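Ticket: Mah-jong set, tiles sticking together and red colour coming off the counting sticks
Product: Virka travel set, green backs
Status: Open, waiting for customer
Opened by: Nikola Vukčević
Handled by: Ollmont Games, customer help

Message from Nikola Vukčević, 9.18 am

Good morning, and thank you for having a proper form to write to, I do appreciate it. I bought one of your Virka sets in June as a present to ourselves after we moved, and we have got a great deal of pleasure out of it, so please don't read this as a grumble (or only as a small one!). My trouble is with the green tiles. They have started to cling to each other. When I build a wall they come up in pairs, and when my sister tries to take one she gets its neighbour as well, and then of course everybody has seen what it was and we have to start the hand again.

The other thing is the red sticks we keep score with. They leave a faint pink mark on the tiles if they are left lying against them in the box. It wipes off the green part quite easily but stays a little on the pale part, and I have been at it with a damp cloth and washing-up liquid with only middling results. I don't want to scrub too hard in case I take the painted dots off too.

Is there something I ought to be doing? I did once polish them with Petek furniture wax, which my mother swears by for everything in the house, and it may be that this was a mistake.

Reply from Ollmont Games, 11.40 am

Dear Nikola,

Thank you for such a friendly message, and I'm glad the set is being used. I rather think you have found the answer yourself in your last line. Wax leaves a soft film on the tiles, and once they are pressed together in the box it behaves like a very weak glue. It also holds on to colour, so the red from the sticks has something to settle into. None of it should be permanent.

Please try the following, and take your time over it:

1. Fill a bowl with lukewarm water and a few drops of plain washing-up liquid. No soda, no vinegar, and nothing with grit in it.
2. If two tiles are stuck, slide them sideways against each other. Please don't put a knife between them.
3. Wash the tiles a handful at a time with a soft cloth. Go along the edges, where the wax gathers.
4. Rinse, dry straight away with a tea towel, and leave them spread out overnight on something white. Any pink left over will show on it.
5. Wipe the sticks with a dry cloth only. Keep them in their own bag from now on, away from the tiles.

If the pale faces are still pink after this, a white pencil rubber used gently will usually lift it. Keep clear of the dots while you do so.

Could you also let me know which red sticks you have? We changed supplier part of the way through, and the later ones, from Mondunus, have a different coating.

Message from Nikola Vukčević, 4.05 pm

Well, I have confessed to my mother and she is standing by the wax. I have washed 18 tiles so far, which took me most of a pot of tea, and they do slide apart very nicely now, so thank you for that. I'll do the rest this evening with the radio on.

About the sticks, I'm afraid I can't tell you who made them, as the paper sleeve went out with the wrapping. They are red, long and thin, and we count them as 1000 each in our house, although my brother-in-law insists it should be 2000 and has the rules on his side for all I know. If they turn out to be the older kind, would it be possible to buy 2 new ones to try before I replace the lot? I am at home all afternoon tomorrow if it is easier to talk it through.

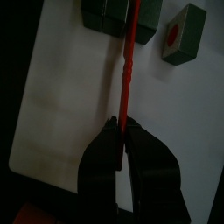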